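4. Fitting the under-cabinet water leak sensor

Before you start, read section 3 and make sure the Drarkgate hub is powered on. You will need a dry cloth and the adhesive pads from the small bag.

1. Empty the cabinet under the sink and wipe the floor of it dry.

2. Pull the battery tab out of the sensor. The light blinks green 4 times.

3. Move small items back from the counter edge so you can lean in safely.

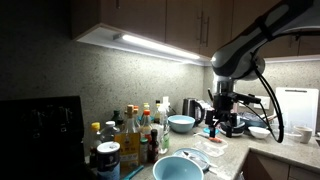 Countertop and upper cabinets. The sensor does not go at this level.

4. Press one adhesive pad onto the back of the sensor and hold it for 30 seconds.

5. Set the sensor at the lowest point of the cabinet floor, metal contacts down. Keep it at least 6 inches from the garbage disposal.

CAUTION: Do not use cleaning sprays on the contacts. Residue can cause false alarms.

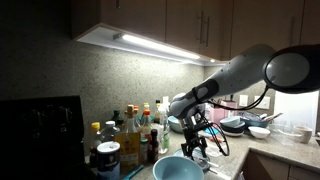

6. Open the hub menu, choose Add Sensor, and type a name you will recognize later — "Kitchen sink" is fine. The hub will show a signal reading. Anything over 33 is good enough. If yours is lower, move the hub closer and try again.

7. Touch a damp cloth to both contacts. The alarm should sound within a few seconds. Dry the contacts to stop it. 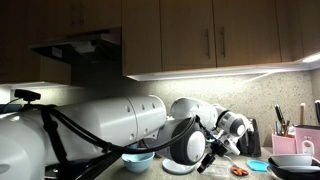

Kitchen with range hood and wooden upper cabinets.

NOTE: A second sensor can be added behind the dishwasher. Repeat steps 2 to 7 and give it a different name.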